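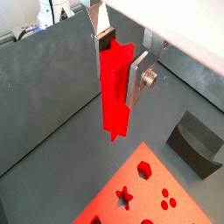

The shape sorter has been sold in more or less the same form for generations: a block or box with holes cut in it, and a set of solid pieces that each fit one of them. Parents buy it for a child's first or second birthday, and many keep it long after the child has moved on.

Nabil Dabbas has collected them since his daughter outgrew hers. He keeps 810 in a converted garage in Fekley, sorted by the number of holes. The simplest have three, usually a circle, a square and a triangle. Those are the ones most people remember, and he says they are the ones he finds least interesting.

"A circle goes in any way you turn it," he says. "A square gives you four chances. With a star you have to look at the piece, look at the hole, and then turn your wrist a little. That's a different job."

The star is a favorite among collectors for that reason. Cut as a long prism, with its grooves running down the side, it gives small fingers something to hold, and it shows its outline clearly from the end. It is also the piece that goes missing most often. Dabbas has 7 sorters that came to him complete except for the star.

Boards with nine openings are harder to find. The usual layout is three rows of three, and the makers tend to fill the extra places with shapes that look alike at first glance. Two round holes of different sizes may share a board. Some openings are clusters, such as a pair of squares side by side or three dots in a triangle, and the matching piece has to be lined up on every part before it will drop.
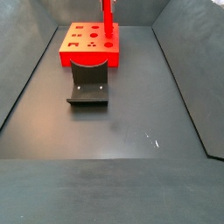 A red block with nine openings in three rows. The arch is at the front left, with the three-dot cluster beside it.

Tobias Brannigan, who repairs wooden and plastic toys in Prundby, sees the same faults again and again. Corners get chewed. Pieces swell or wear until they stick or rattle. He sands a tight piece a little at a time and tries it in the hole after each pass. A loose one he leaves alone.

His advice to buyers is to try every piece before paying — sellers often mix two sets together without knowing it. A single-color set makes that harder to spot, and it also takes away the child's easiest clue. When the block and the pieces are all red, only the shape is left to go by.

Prices are modest. Most of Dabbas's sorters cost less than a lunch, and he stores the spare pieces in jars by the door. He is still looking for those stars.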